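Camera placement for a kitchen task, student club arm

Last updated: 22 March 2020

Tshabalala_robotics
Hi all, I help out with a student robotics club and we're entering the kitchen bench category this year. The kids have called their project Sindik (don't ask me, I was outvoted). It's meant to handle mugs and pans around an ordinary kitchen counter. We've got a camera at the wrist, one looking straight down and one looking across the bench, and we can only feed 4 minutes of video to the judges. Which view would you lead with? I like the wrist one but my colour-coded spreadsheet of votes says otherwise!

14 comments

Madhu Chaturvedi
Oh, I love this category! We did it in January and I'd lead with the view across the bench, no question. You want the judges to see the fingers and the mug together. The wrist view gets tilted and blurry and people lose track of where they are, so keep it for short bits near the oven door. Overhead is lovely for showing the layout, but the arm can hide a fair bit of counter. Label each clip too, we forgot and lost 6 marks.

Handale85
wrist cam. always wrist cam

Dromik
Check your rule book first, ours wanted one continuous view and we had to re-edit the whole thing the night before. Otherwise I'm with Madhu. Put some stills up so we can see what you've got?

Tshabalala_robotics
Good idea, stills from all three: 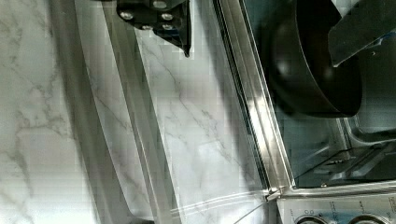
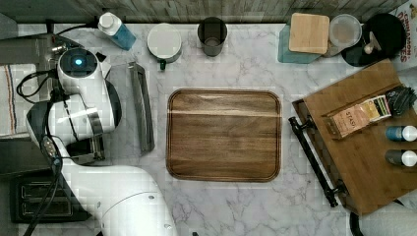
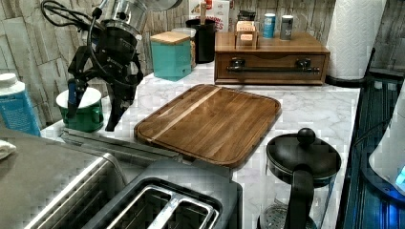

Sindik at the kitchen bench: wrist, overhead and across the counter, in that order.

Share (6)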